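May, half past nine at night

Spent the evening on shoes. I had meant to spend it on the tax letter, which has been lying face up on the hall radiator so that I can't pretend it hasn't come, but I walked past it with my arms full of footwear and felt very industrious.

The trouble started with Thaís Amaral, who came to lunch, took her coat off, and asked whether I was running a museum. She meant the bottom of the wardrobe. I said some of those shoes were perfectly good. She asked when I had last worn any of them and I offered her more potatoes.

So out they came. The brown lace-ups I bought in Salinas, a half size too small, because the man in the shop had been kind to me. The Larnent walking boots, which have walked to the car. One espadrille. I looked for the other for twenty minutes and then had to ask myself what I was planning to do if I found it.

The black ones are harder. I own far more black shoes than I have solemn occasions, and every pair was bought in a hurry the day before something, on the grounds that I had no black shoes. 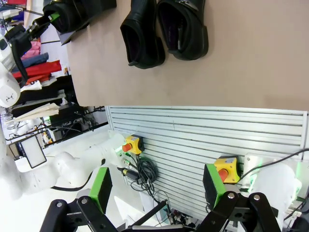 How do you decide which black shoes to keep when they all look the same?

Put them on and walk to the end of the road and back. Any pair you are thinking about by the postbox can go, however nice the leather, and the pair you forgot you had on stays.

I did this tonight in three different pairs, past the same neighbour, who was watering his hedge and by the third lap had stopped saying good evening. The Fullow pair went at the postbox. The ones with the strap went before the postbox. The old heels from my cousin's wedding got all the way there and back without complaint, and I felt bad for having called them ugly for 4 years.

Polish next. The tin of Clasness had dried into something like a hockey puck, so I warmed it on the radiator on top of the tax letter, and there is now a neat brown ring around the amount I owe. It still says £200. I had hoped it might have gone down.

Final score: one bag by the front door for the charity shop, one pair rescued from the bag at ten past eight, and the wardrobe floor visible, with a carpet on it I don't remember choosing. Must ring Thaís and tell her. Must also ring her about the espadrille, as I have a feeling it's in her car.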